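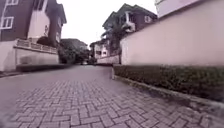

Geker open afternoon at Unley: notes from the walk-round

Forum: Machines and Automation > Visits and Shows

Clotilde Bailly
I went to the Geker demonstration at Unley in February and said I would write it up for those who couldn't get a place. There were 11 of us on the list. We met at the Culstead office at two o'clock, had twenty minutes of slides and then went out to the houses, where the machine was already waiting.

It is a four-wheeled carrier for parcels and shopping. It weighs 35 kilos empty and goes at walking pace. They had one working unit out and a second with its lid off so that you could look at the wiring. The route they use for showing it is 361 metres long, out and back, on the estate road.

The road is block paving laid in herringbone, with a clipped hedge and a concrete kerb down one side. I had expected tarmac. The engineer said they picked paving on purpose. Wheel slip and vibration both upset the distance reckoning, and if it can hold its line on blocks it will have an easy time on most other surfaces.

It did three runs while we were there. On the first it went out and came back with no fuss. On the second it stopped twice, once for a person stepping off the kerb (one of their own staff, asked to do it) and once for no reason that I could see. On the third they let one of us send it from a phone. It took 35 seconds to set off, which felt long when you were standing there holding the phone.

Questions welcome. I took notes but they are in a bit of a state.

Gaspard Gautier
Thanks for this. Did they say what the unexplained stop was?

Clotilde Bailly
They looked at the log and said it had lost confidence in its position for a moment and waited until it was sure again. It carried on by itself. I didn't see the log myself.

Gaspard Gautier
That would fit with the hedge. A hedge is a poor thing to measure against. It moves in the wind and it changes shape every time somebody trims it. A wall gives you the same answer every day.

Ludivine Hervieu
There is plenty of wall on that road as well, though. Long plain wall is no better. If everything on one side looks the same for twenty metres you know how far you are from it but you have no idea how far along you are. I'd sooner have the hedge.

Gaspard Gautier
Depends what it is using. If it is mostly laser then I agree with you about the plain wall. If it is mostly cameras, a bit of staining on the plaster is enough to go on.

Clotilde Bailly
It uses both. Two cameras at the front, one at the back, and a laser on a short mast. They wouldn't give the make of the laser.

Lucienne Roussel
I was there too, in the blue coat, next to the person who kept asking about batteries. My view is a little less kind than Clotilde's. It was a well-behaved machine on a quiet road in flat light. There was no sun to dazzle the cameras and hardly any traffic. I asked if we could see it go round somebody with a pushchair and was told that wasn't in the plan for the afternoon. I also asked about leaves. They said leaves were fine. I would have liked to see some.

The batteries answer, for anyone who wants it, was that it does a full morning and then goes back to charge. They change the tyres every 600 kilometres.

Clotilde Bailly
All fair. I would only add that they didn't claim more than they showed. The slides had a page headed "What it can't do yet" and it was a long page. Snow, gates, steep dropped kerbs, dogs on long leads. I have been to shows where that page doesn't exist.

The part I found most useful was standing at the bend. On the straight you can't tell how well it is steering, as anything on wheels will go straight if you let it. Where the road curves left towards the trees it has to follow the kerb round, and you can watch the gap. I thought it kept a very even distance. It was slower there than I would have liked.
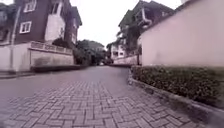 Damilola Jibrin
How much slower? We looked at a similar carrier for the school site last year and gave up on it over the speed. It was fine in the open and then crawled wherever the path turned. People behind it got fed up and walked on the grass.

Clotilde Bailly
I'd say half its normal pace. I didn't time it. Nobody was stuck behind it but I can see how that would go on a narrow path.

Lucienne Roussel
It was slower than half on the way back. I walked beside it and had to keep stopping.

Ludivine Hervieu
Lens distortion may have something to do with it. With very wide lenses a curved kerb near the edge of the view is bent again by the glass, and if the correction is a little out the machine thinks the bend is tighter than it is. Slowing down is the safe thing to do. I'd want to know how often they recalibrate.

Clotilde Bailly
Once a fortnight, and after any knock. There is a board with a pattern on it that they wheel out in front of the cameras. We saw the board but not the procedure.

Gaspard Gautier
Once a fortnight sounds like a lot of labour for a thing that is meant to save labour.

Ludivine Hervieu
It's ten minutes with a board. You spend longer than that on tyres.

Gaspard Gautier
On one machine, yes. On thirty it is somebody's job.

Damilola Jibrin
That was our other problem. The supplier quoted for the carriers and the software, and when we added up the hours for cleaning sensors and moving the things when they got stuck, it came to a part-time post. Did Geker talk about staffing at all?

Lucienne Roussel
They said one person could look after six. I asked if that was measured or hoped for. The answer was "a bit of each".

Clotilde Bailly
I have that in my notes as well. They are going to run a longer trial with Courtois, the grocer's, and said they would have better numbers after it. There is to be a second open afternoon once that has started. I have asked for it to be on a day with deliveries going on, so we can see it loaded. If anyone wants a place, message me and I'll pass your name to the Culstead office.

Damilola Jibrin
Put me down please. And could you ask if they will let it run behind somebody walking slowly? That is the one I need to see.

Lucienne Roussel
Me as well. I'll bring the pushchair.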